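Visit report: open afternoon at Hudside, Sun 2 October

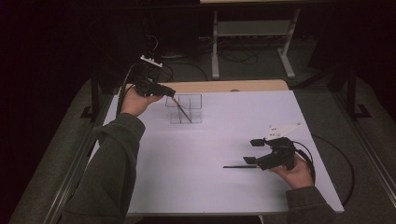
Hand-held grippers at the demonstration table, with a stick going into the divided container.

Hudside opened its software floor to visitors for the afternoon. I went mainly to see Plarkik, their tool for turning hand-held gripper demonstrations into training data for arm control.

Gheorghița Ciobanu ran the session. Plarkik takes in each recording, lines up the two gripper tracks and marks where the jaws open and close. The set she showed had 797 demonstrations of the sorting task. Plarkik had rejected 82 of them, mostly for tracking dropouts when one gripper passed behind the other. She replayed a few, and the jump in the plotted path was easy to spot.

The planner is a separate program called Avram. It checks a learned motion against joint limits before anything goes to the arm – a gripper path that is comfortable for a person can be out of reach for the hardware. I asked about timing between the two tracks. They had a clock offset bug in July that took 9 days to find, and the importer now refuses files without a sync mark.

Labels can be corrected by hand, but there is no undo yet. Export to our own format would need a small script. I've asked for a sample of 400 recordings to try it on.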